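Hovberg flat, small bathroom - notes on the cabinet and the sink
4 Nov 2023
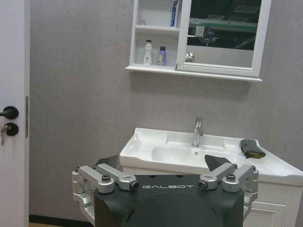 Wall cabinet with mirror door, over the sink. Door to the left.

I spent the morning on the list for the bathroom, so that we can finish it before December.

Cabinet: the lower shelf has the lotion and the purple bottle, the toothpaste stands upright on the shelf over it. I would like to keep it like this. Tall things must go on the lower shelf, please do not lay them down, they roll. The spare Fluris soap goes to the cupboard in the hall.

The ledge under the cabinet collects dust. I wiped it with the Pichon cleaner, 2 caps in a bucket, and it needed a second wipe at the right end. Do not use this cleaner on the mirror, it leaves stripes. The chrome knob I polished with a dry cloth only.

Screws: the cabinet hangs on 4. One of them was a little loose and I tightened it by hand. I measured nearly 60 cm from the ledge to the rim of the sink, but the tape was bent, so measure again before we order the Mosar shelf.

Door: the key turns heavily. I put no oil yet - the bottle in the toolbox was empty. Wall not touched, paint is for later.

Still to do: seal behind the sink, oil for the lock.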